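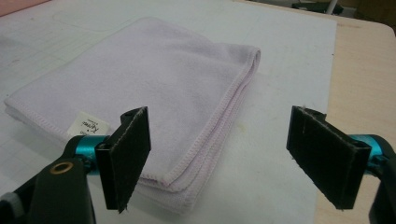 Lavender microfiber, folded flat.

Friday
Posted by Thu Hoàng to the Banholm household list

Hello everyone, and thank you for such a friendly pile of replies after my last note! I meant to answer each of you separately, but the week got away from me, so I hope one long message will do. I'll start with the question that came up most:

> My microfiber towels were lovely when I got them and now they
> just push water around the counter. I wash them at 60 with the
> bath towels and a capful of softener. Am I doing something
> wrong, or are they simply worn out? Also, do you fold or roll?
> My linen shelf is only 36 cm deep and everything hangs over.

I very much doubt they're worn out. Softener is the likely culprit — it leaves a coating on the fibers, and then they can't soak anything up. Run them through twice with plain detergent and skip the softener from now on. I'd also keep them away from the bath towels, which shed terribly, and microfiber hangs on to every bit of lint. My own go in at 40 and dry on the rack by the window.
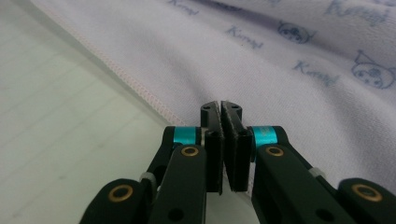
As for folding or rolling, I fold, and I've been stubborn about it ever since we lived in the Maddocks apartment, where the linen closet was hardly wider than a bread box. Rolls look pretty for a day and then somebody pulls one out from the bottom (my husband, usually). I give the lavender towels to the kitchen and keep the white ones for the bathroom, so even a sleepy person can put the laundry away. For your shelf, fold lengthwise first, then in thirds, and check the depth before you do the whole stack. Thick hems take up more room than you'd expect, so I like to stagger them.

One more thing while I'm here: I still have a wire shelf divider from the old Stuster unit, perfectly good, if anyone would like it. Write to me off list and I'll bring it along in April.

Warmly,
Thu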